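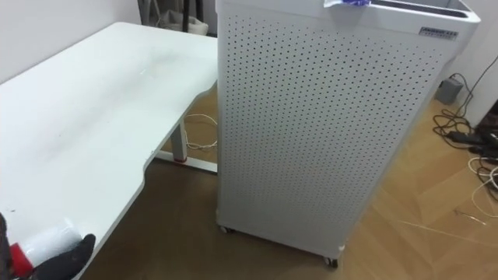 Assunto: Re: [modelismo] bitola da linha nova

> Alguém já mediu a Rarnside a sério? Estou a pensar em
> desenhá-la em H0, mas não sei se era mesmo bitola padrão
> ou se me estão a enganar com as fotografias.

Era padrão, sim, 1435 mm de ponta a ponta! Passei o serão de sábado agarrado às plantas antigas e fiquei encantado – o ramal até Feston tem curvas com 200 metros de raio, coisa apertadíssima para vagões daquele comprimento, e mesmo assim circulavam lá composições com até 65 eixos (imaginem o barulho).

Para a maqueta, eu deixava a estação de Morsy com duas vias e um desvio curto para o armazém. Em H0 o raio verdadeiro dá mais de dois metros, por isso vais ter de comprimir, e comprime sem medo, que fica lindo na mesma. Os carris da Trekitell curvam bem à mão, só convém limar as pontas antes de meter as juntas.

Se quiseres as plantas, digitalizo-as em fevereiro e mando para a lista. E mostra o traçado quando o tiveres, mesmo a lápis!

Abraço a todos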